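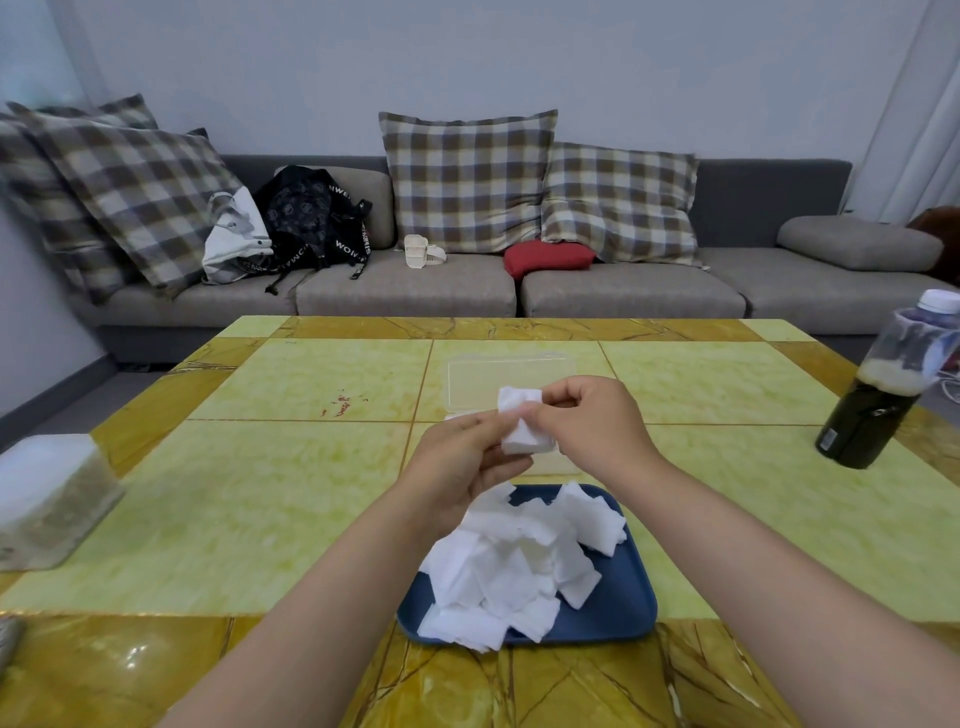
餐巾纸和面巾纸有什么区别?

餐巾纸供用餐时擦嘴擦手,一般较厚,多压有花纹,折成方形或长方形摆放;面巾纸用于面部,质地更软,湿强度较高,通常以抽取式盒装或软包装出售。

餐巾纸

餐巾纸,又称纸餐巾,是一次性生活用纸的一种,以木浆、竹浆或其他植物纤维为原料制成,用途与布餐巾相同。中文口语中“餐巾纸”一词的范围较宽,在部分地区也泛指面巾纸和手帕纸。

名称

“餐巾”原指进餐时铺在膝上或挂在胸前的布巾。纸制品普及之后,加“纸”字以示区别。台湾多称“餐巾纸”或“纸巾”,香港和广东一带多称“纸巾”。英语中的napkin在美国可兼指布制和纸制两种,在英国则另有serviette一词。

历史

中国很早就有用纸包裹茶叶和器物的做法,以纸代布的日常用途也随造纸业的发展而增多。十九世纪后期,欧美开始出现机制纸餐巾,起初多用于宴会和广告赠品,印有店名或节庆图案。二十世纪中叶以后,快餐业兴起,纸餐巾在餐馆中逐渐取代布餐巾,高档餐厅和正式宴席仍多用布制品。

原料与生产

原纸在造纸机上抄造成形,经大直径烘缸干燥,再由刮刀起皱,使纸面产生细密的皱纹,增加柔软度和吸水性。起皱后的原纸卷成大轴,送往加工车间分切、压花、印刷、折叠和包装。多层产品在压花时将各层纸压合,有的在边缘滚压花边,防止分层。

印花餐巾纸多采用柔版印刷,油墨须符合与食品接触的相关要求。深色产品常以染色浆抄造,遇水或遇油后可能掉色,选购时可用湿白布轻压检查。

规格

餐巾纸以展开后的边长区分大小。小号多用于饮料和点心,常称鸡尾酒餐巾;中号用于午餐和便餐;大号用于晚宴。层数以单层至三层较为常见。Brumitz餐具陈列馆收藏各地印花纸餐巾2790张,馆方按用途和层数编目,其中带有餐馆店名的有655张,其余多为节庆和家庭聚会用品。目录由Suqin Du编写,初版于8月付印,后来增补了2页勘误。

折叠

最普通的折法是四分之一折,即沿两条中线各对折一次,成为小方形。八分之一折在此基础上再对折一次,成为长方形,便于插入餐具或放进窄盒。抽取式餐巾纸则采用交错折叠,抽出一张时带出下一张的一角。

装饰性折法有扇形、口袋形、王冠形等,多源于布餐巾。纸质餐巾较薄,折痕一经压实便难以复原,因此复杂造型宜选用层数较多或无尘纸材质的产品。Hashini Howlader在《Nultska宴席用纸》一书中把口袋折列为入门折法,并附有图解。

使用与礼仪

西式餐桌上,餐巾一般置于餐盘左侧或盘上,入座后展开铺在膝上。中餐便宴多将纸餐巾放在盒中或杯中,由客人自取。用过的纸餐巾宜放在盘旁,不宜塞入杯内。

环境影响

沾有油污的餐巾纸通常不能作为废纸回收,在多数城市的分类规则中归入其他垃圾。未漂白、未印刷的产品在一些有堆肥设施的地区可与厨余一并处理,具体以当地规定为准。

参见

面巾纸 手帕纸 厨房纸 布餐巾 生活用纸

本条目最后修订于2023年12月11日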